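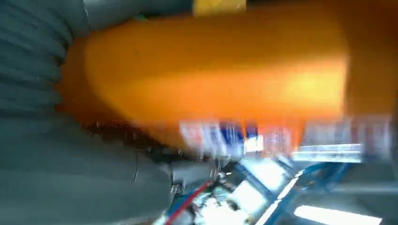 Figure 6. View from the wrist camera with the arm in motion. Note the red and blue lines near the coupling.

Section 8. Planning your budget before you order

We know you are eager to get your Plinix arm up and running, but please pour yourself a coffee and go through these steps first. Most of the surprise bills our customers tell us about come from the small stuff (cables, covers, lights) and hardly ever from the arm itself!

1. Measure the floor space you can really spare, with room for a person to walk past while the arm is moving.

2. Write down every cable and hose your gripper will need. Add 300 mm of slack to each one, and order a spare of any that bends along with the wrist.

3. Decide whether you want the ribbed cover. Dusty shops nearly always end up wanting one, and it is much easier to fit before the cables go on.

4. Look up at your ceiling lights. If you plan to use the wrist camera, set some money aside for shades, as bright tubes and shiny parts can wash out the picture.

5. Send your list to Dong-hyun Joo on the Drundeck planning desk, who will go over it with you for free, usually by phone and usually in the morning.

Note: Orders placed after February may take more than 100 days to arrive, so plan your installer's visit to match.

Caution: Do not buy used cables to save money. A worn line near the wrist can fail while the arm is moving.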